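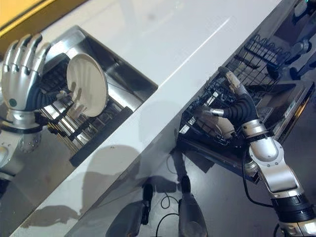

Section 4: Loading From the Sink

Now for the best part of owning a Wultgate dishwasher: filling it! If you followed Section 3, your appliance is level, the water is on, and you've already run the empty rinse cycle. From this point on it's all plates, bowls and cups, and once you get a feel for the racks you'll be surprised how much goes in.

The steps below assume the dishwasher stands right beside or below your sink counter. We love this layout. A plate only has to travel a short way, and drips land on the counter or the open door and mostly stay off your floor. If your kitchen is arranged differently, everything still applies, but keep a towel handy for the walk.

4.1 Before you start

1. Clear a stretch of counter next to the sink, at least as wide as your biggest dinner plate.
2. Fold the door all the way down until it rests flat. It should stay put by itself. If it springs back up, see "Adjusting the door tension" in Section 7.
3. Pull the lower rack out to its stop. You'll feel a soft bump.
4. Spin each spray arm with a fingertip. It should turn freely.

CAUTION: Never sit, stand or lean on the open door, and don't let children climb on it. The hinges are made for a loaded rack and nothing more.

4.2 Staging plates in the sink

A small wire rack set inside the sink basin makes loading so much quicker. Stand the used plates in it through the day, on edge, with a gap between them, and let the worst of the food slide off into the basin. By evening they're lined up and ready to move across one after another.

5. Scrape off bones, peels and large scraps. There's no need to rinse! Your Wultgate has a soil sensor, and plates that go in too clean may get a shorter wash than the greasy pan next to them needs.
6. Lift each plate by the rim and keep it upright as you bring it over. Tipping it flat is how sauce ends up on the cabinet front.
7. Begin with the plates at one end of the sink rack and work along, so you aren't reaching over wet china.

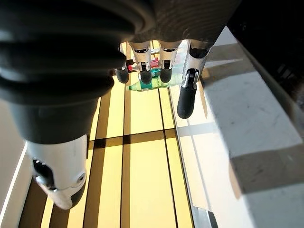

8. Keep a light, steady grip, with your thumb on one side of the rim and your fingers on the other. Wet glaze is slippery, and squeezing harder doesn't help as much as you'd think. Dry your hands first if they're soapy.

NOTE: If your sink rack has bare metal ends, slip on the rubber caps from the accessory bag. They save both the basin and the undersides of your nice plates.

4.3 Filling the lower rack

9. Set dinner plates between the tines, starting at the back, with the eating side facing the middle of the rack.
10. Leave one slot free between deep plates. Shallow ones can go in neighboring slots.
11. Put bowls along the side, leaning forward so water runs off them.
12. Give the spray arms another spin before you close up. If anything knocks, move it now. A tall platter is almost always the culprit.

CAUTION: Hand-painted and metal-rimmed plates don't belong in the machine, however tempting it is on a busy night.

4.4 Where the clean dishes go

Think about the trip back out, too. A second rack, plastic or wire, in an open cabinet or on a shelf close by gives plates a place to finish airing, and the Mandwood slatted rack (sold separately) is a great fit for shallow openings.
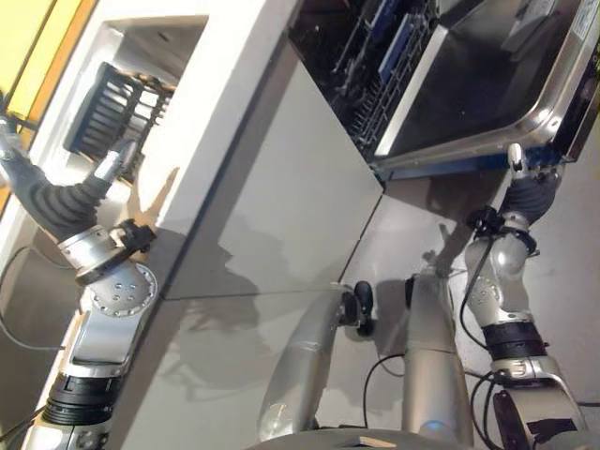

13. When the cycle ends, open the door a hand's width and wait 15 minutes. The steam clears and the plates cool enough to handle.
14. Empty the lower rack first so the upper one can't drip on dry dishes.
15. Move plates straight across into the airing rack, one per slot, and enjoy how fast the job goes when nothing has to be stacked twice.

NOTE: Wipe the inside of the door and its rim with a soft cloth once a week. Skip scouring powder on brushed metal, as it leaves marks that won't come out.

Section 5 covers the upper rack, the cup shelves and the flatware basket.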